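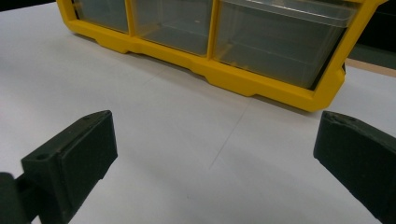 A yellow plastic organiser with clear drawers, on a white table.

The great drawer delusion

Do small storage units make us tidier, or do they just give the mess a better address? Our writer spent a spring trying to find out

Jun 22, 2026

There is a particular kind of optimism that comes over people in the storage aisle. I have watched it happen in the big Flomola on the Dakembridge ring road, where shoppers who came in for a washing-up bowl stand in front of a wall of small clear drawers and start picturing a different life. In this life the fuses are with the fuses. The spare buttons have been found. Somebody has sorted the batteries.

I know the feeling because I have had it four or five times, and I have the drawers to show for it.

The pitch is hard to argue with. A coloured plastic frame, a row of see-through drawers, and everything you own that is smaller than a matchbox can be found at a glance. Bright yellow is a popular choice, I suppose because it suggests a workshop, and a workshop suggests a person who mends things. Empty, these units look wonderful. They will never look as good again.

My first doubt concerns the see-through part. Clear plastic is sold as a way of finding things, and for the first week it is. But a good many of these drawers are smoky even when new, and once one holds a fistful of mixed screws, what you can see through the front is a grey lump. The drawer beside it holds another grey lump. You pull out both, which is what you would have done with a biscuit tin.

Labels are supposed to fix this. I spent an evening in September labelling 27 drawers with a machine made by Smits, and for a while I was insufferable. Then the picture hooks outgrew their drawer and moved in with the curtain rings. The label stayed where it was. By Christmas I was the only person in the house who knew that "Drill bits" meant birthday candles, and I was not always sure.

The second doubt is about size. Whoever decides how big a small drawer should be has not met a roll of sticky tape, a tube of glue or a pair of scissors. Those go on top of the unit, where they are joined by the post, and soon you have a tidy thing with an untidy thing living on its roof. The makers of the Umier range offer units with drawers in different widths, and these do help a bit. They also cost more, and take up more of the table you were trying to clear.

I wanted to know what was really going into mine, so one wet Sunday I tipped the lot on to a sheet and counted. There were 1373 separate items. Most were screws, washers and wall plugs, a good number of them the spares that come taped inside flat-pack furniture. I could match almost none of them to anything we still own. There were keys to two houses ago. There was a bag of tiny hinges I have no memory of buying.

I got rid of well over half. What was left would have fitted in a shoebox, and this is the part that the storage aisle has little interest in telling you. Much of what we sort so lovingly is rubbish, and sorting it makes it feel less like rubbish. A washer loose on the worktop gets thrown away. A washer in a drawer marked "Washers" is a collection.

None of this means the units are useless. People who sew, or tie flies, or repair radios, go through small parts all the time and put them back because they will want them tomorrow. For them a row of drawers within arm's reach is a proper tool. A child with a lot of beads is in the same position, provided somebody is willing to do the putting back. The trouble starts when the rest of us buy the tool and hope the habit comes in the box.

If you are still tempted, do the tipping out first. Put everything on a sheet, throw away what you cannot name, and see how many kinds of thing remain. Buy for that number and leave a drawer or two free. Check that the drawers come right out, so you can carry one to the job, and give the unit a shove in the shop – a full one is heavy, but a half-full one on a shiny table will slide when you tug at it.

I kept one of my units and gave the others to a school fair, priced at £4 each. They went in the first 20 minutes. The woman who took the last pair told me she was finally going to sort out her kitchen drawer, and I wished her luck and looked for a bag.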